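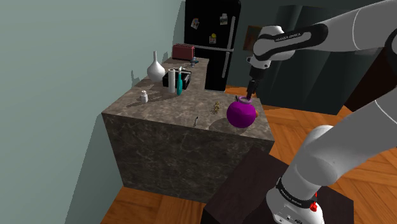 À partir de quelle épaisseur un isolant en liège expansé devient-il rentable sur un mur de brique pleine ?
L'optimum se situe entre 8 et 12 cm pour les trois façades étudiées, selon l'orientation et le prix de l'énergie retenu.

1. Objet
Le présent rapport traite de l'isolation par l'extérieur d'un immeuble du quartier Belville, réalisée dans le cadre du projet Brosavent. Le calcul porte sur 167 m² de parois opaques. Les menuiseries et la toiture sont exclues du périmètre.

2. Données d'entrée
Degrés-jours unifiés : 2402 (base 18).
Conductivité du liège : 0,040 W/(m.K).
Mur existant : brique pleine, 22 cm, enduit chaux côté extérieur.
Les relevés de température de surface ont été effectués en août, ce qui limite leur usage au calage de l'inertie.

3. Méthode
Le modèle est monodimensionnel, en régime permanent. Les ponts thermiques - appuis de fenêtre et nez de plancher - sont traités par coefficients forfaitaires. Le risque de condensation interne est vérifié par la méthode de Glaser.

4. Résultats
La façade nord atteint son optimum à 12 cm. Au sud, le gain marginal devient négligeable au-delà de 8 cm. Aucune condensation n'est calculée dans l'isolant, à condition de conserver un enduit perspirant.

5. Reste à faire
Reprendre le calcul en régime dynamique et comparer avec la fibre de bois.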